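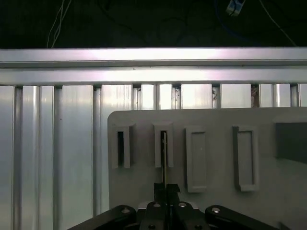 Tamer Matar asks why we keep the bad insertions in the set at all, when the policy is supposed to learn the good ones.

Short answer: a failed insertion followed by a recovery is the most useful kind of example we have. A failed insertion with no recovery gets a label and goes in a separate folder.

Current state of the Sovness set: 1188 episodes recorded, 146 rejected. Most rejections are bad timestamps between the wrist camera and the joint log. A few are operator error, mostly mine.

The task is narrow. Thin part, narrow slot, printed fixture plate. Success is defined as fully seated and released. Touching the slot opening does not count. Neither does seating the part and dragging it back out when the fingers open.

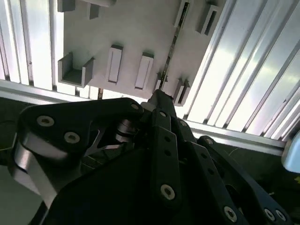
Wrist angle is the variable I underestimated. In July we recorded nearly everything with the gripper close to vertical, and the first policy fell apart as soon as the plate was rotated. The new episodes vary the approach angle on purpose, including some that no sensible operator would pick.

Walid Geagea runs the second shift of teleoperation. His approaches are slower than mine and he pauses before contact. I pause after it. A model trained on one of us alone copies the habit, so every plate pose now gets recorded by both.

We trim idle time at the start of an episode. We do not trim pauses in the middle — those are often where the correction happens. 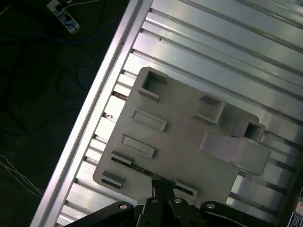
Fixture plate at a diagonal, fingers at its lower edge.

Plate poses are drawn from a list before the shift. When I placed it by hand I kept returning to the same few spots without noticing. The heat map was embarrassing.

Glare off the aluminum is staying in. We tried a matte cover for 173 episodes and the policy got worse on bare metal, so those are tagged and held out of the main mix.
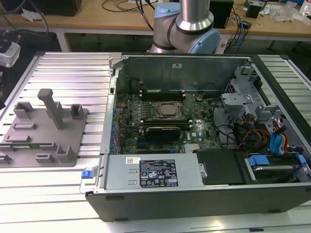

The next block moves from the plate to an open desktop tower. There are more things to bump into and far less room for the fingers. I expect the rejection rate to climb, and I would like the label schema frozen before it does.

Open item: what to call a part that is seated at one end only. Walid says failure. I have it as partial, for now.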